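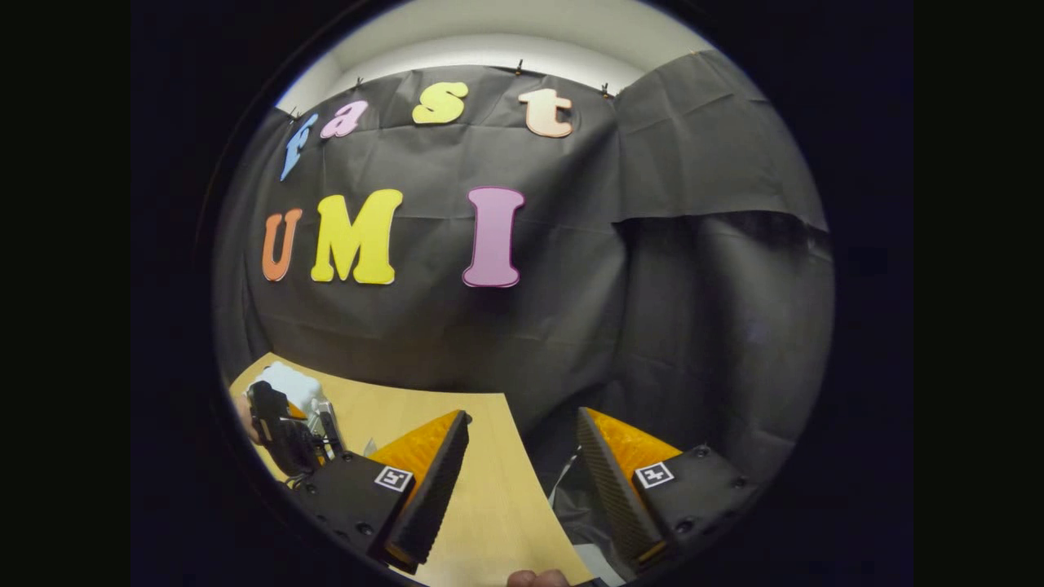 One reader wrote in after my last post to say that swapping finger pads is a five-minute job and I was making a meal of it. Well! Five minutes gets the pads off and on, I'll give you that. It doesn't get you two jaws that close square on each other, and it took me most of an afternoon to learn the difference.

So, the hand-held gripper. Orange wedge pads, dark ribbed faces on the inside, black housings with a little square marker on each one. I love this thing, but the pads take a beating and mine had reached the point where a pen would slide out if I tipped my wrist.

I keep a log (a very scruffy one, in the back of a Drirley notebook with coffee on the cover) and it said the old pads had done 114 sessions. I have no idea if that's good. The pair before that split way earlier, back in November, but I'd been picking up a lot of metal brackets that month and I think the edges chewed them up.

First thing I do now is clean the housings before any screw comes out. Dust gets into the screw holes, then the driver doesn't seat all the way, then you round off the head and say words. Soft brush, then a barely damp cloth. Go easy over the markers! I scuffed one last year with a kitchen sponge and spent a whole evening wondering why the jaw width was jumping all over the place in my recordings.

My driver is from the little Sinico set, the one with the swivel cap. There are 3 screws per pad on mine and I put them in a muffin tin in the order they came out. They're all supposed to be the same length. They are not all the same length on my unit, and I found that out by cranking a long one into a short hole, so please use the muffin tin.

New pads came from Plavell, along with a sheet of directions that is mostly a drawing of a different gripper. They fit fine. The slots were a bit tight and I had to ease the left one on with my thumb, a little rocking motion, no tools. If yours needs a mallet, stop and look for a burr.

Now the part that ate my afternoon. I tightened everything down on the first jaw, then the second, squeezed the handle, and the tips met while the back of the pads still had a gap you could slide a business card into. Tried it again, same gap. What worked in the end was leaving all six screws loose, closing the jaws gently on a flat wooden ruler, and then snugging them up a bit at a time, swapping sides as I went. Let go, close again with no ruler, hold it up to the window and look for light. Took me 3 tries to get a clean line.

After that I opened and closed it slowly for a while with the tablet running, just watching that both markers stayed picked up through the whole travel. Mine dropped the right one near fully open. I fiddled with the desk lamp for a bit, moved it back, and the dropout went away, so I'm calling that glare until I know better.

Then I picked up junk. A pen, a sock, an empty Brophy tea tin, a grape. The sock was easy, the tin squeaked horribly but held, and the grape survived. The pen still rolls a little if I grab it near the end, and I'm going to try again once the ribs have worn in.

Next up is the handle spring, which has started to click. I've ordered one and will write it up when it gets here. If anyone has had the cover off without losing that tiny washer, please leave a comment and tell me how.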